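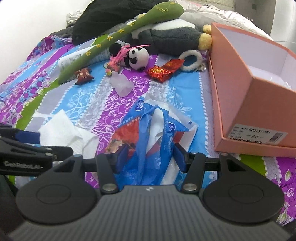 Tidying up, 40 seconds at a time

Felicja Ziółkowski picks things up for a living. Her tool is a gripper with two padded fingers, held in the hand, and what it sees and does is stored as an example for a learning system called Cameo. By 12th March the project had 1641 of these examples, and 656 of them involved a bed.

Beds are hard. The surface gives when you press on it, a patterned sheet makes edges difficult to find, and people leave all sorts of things on top. A plush panda keeps its shape in the fingers. A crumpled plastic bag has a new shape every time.

"I used to go too fast," Ziółkowski says. "You grab a bag the way you would at home, and the recording is no use to anyone."

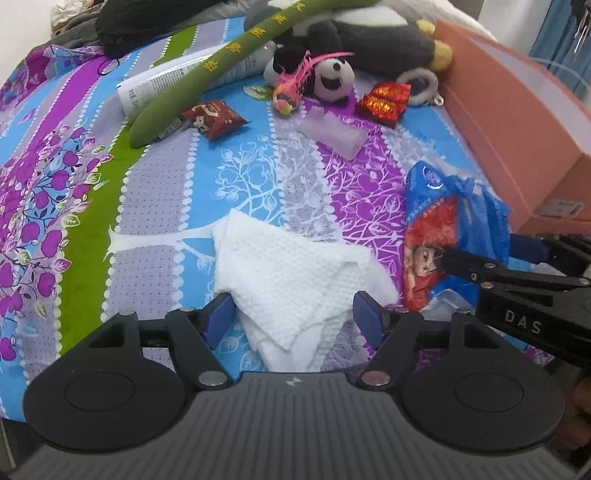
Cloth is slower still. A thin one can fold under the pads or slide away from them, and Ziółkowski was asked to keep her misses as well as her clean grasps. Adom Quaye, who checks the recordings at Ovgate, threw out 17 from the last batch — most of them for a hand moving before the recording had started.

Quaye wants more clutter in the next round, with packets lying against toys and boxes left open. Training on the new set is planned for April. Until then Cameo works from the older examples, and it still has trouble letting go of a sock.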